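Two grippers, same parts, not much in it

25 May 2020

I don't trust gripper demos. They always pick up a foam cube, or an egg if someone is feeling brave. So when Hemi Kerslake offered to lend me the Plosance two-finger to try against the Drorko I already own, I said yes on one condition - I'd pick the parts.

The brochure for the Plosance says it's good for 1,000 cycles between adjustments and handles "flexible components with ease". I've got my doubts about anything that does something with ease.

I went with solenoids, round boards and wiring harnesses, all going from the bins to the tray in the middle.

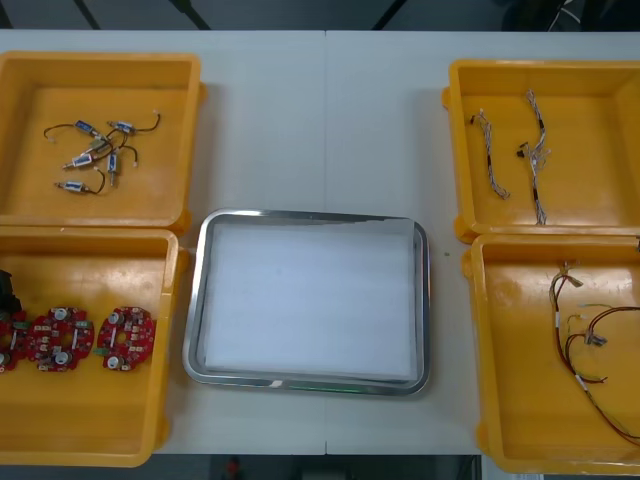 How it went

Solenoids were boring, and I mean that kindly. Both grippers managed them when the body was clear of its neighbours. When the lead wires crossed, both dragged a second one along for the ride.

The boards were closer than I'd like, seeing as the Plosance costs $1,363 more. I gave each gripper 15 tries and the new one came out ahead by 2. Noura Obeidat reckons that's down to the softer pads, and I could fit those to the Drorko myself on a slow afternoon.

Harnesses beat the pair of them. You can close on a bundle of wire perfectly well and still have no idea where the connectors will end up. The colour of the wires made no difference to the camera that I could see, despite what the Katene software notes claim.

I'll hang on to the Plosance until August, then it goes back to Hemi. New pads are on order for the Drorko.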